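4.2 Deposit schemes and the problem of self-report

Claims that small deposits change how people treat disposable drinkware rest on thin evidence. The Zunstead program, which charged office workers a refundable fee on every paper cup, is the case most often cited in its favor. Its organizers reported that return rates rose within the first month and stayed high. We have read the underlying report twice and remain unconvinced. The return rate was taken from a questionnaire handed out at the same counter where the deposit was paid back, so anyone who had thrown a cup in the trash and walked off had little chance of being asked.

We reran the survey portion in February at two sites, Lendevness and Tseng, with 273 respondents in all. Participants were asked what they had done with their last disposable cup and, separately, what they believed their coworkers did. The two sets of answers did not agree. People gave generous accounts of themselves and harsh ones of everyone else, which is the pattern one would expect if the first question mostly measures manners. Paper cups and plastic bottles were treated as separate categories throughout (Figure 3), a distinction the Zunstead report drops after its second table.

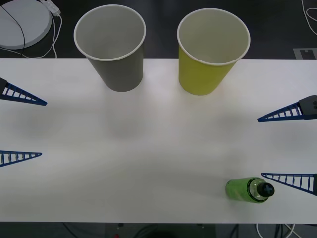

Pirjo Nurmi objects that this reading is too harsh, and that a polite answer still tells us something: people who feel they ought to return a cup may be closer to returning it than people who feel nothing at all. She would keep the self-report item and correct for it. We accept that the item may carry some information. We do not see how the correction could be made without an independent count of returns, and neither Zunstead nor any later program has published one.

A second weakness concerns the size of the deposit. Erdem and Baysal argue that the amount hardly matters once it is above zero, and they base this on a sample of 500 receipts from a single cafeteria. Only 66 of those receipts came from the higher price condition. A difference would have to be very large to show up in a group that small, and its absence is weak grounds for telling cafeterias that any fee will do. Kudo makes a similar complaint about the Wevus trial, where the fee was changed halfway through and the two periods were then pooled.

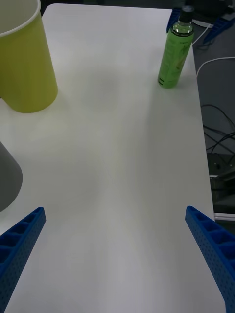 Figure 3. White tabletop with a cup and a bottle, the two container categories used in the survey.

None of this shows that deposits fail. Our own data cannot settle the matter, as we also relied on what people were willing to tell us. Oral's suggestion of weighing the trash from each floor before and after a fee is introduced seems to us the cheapest way forward, provided the floors are chosen before the fee is announced. Until such figures exist, we would treat any stated return rate as an upper limit.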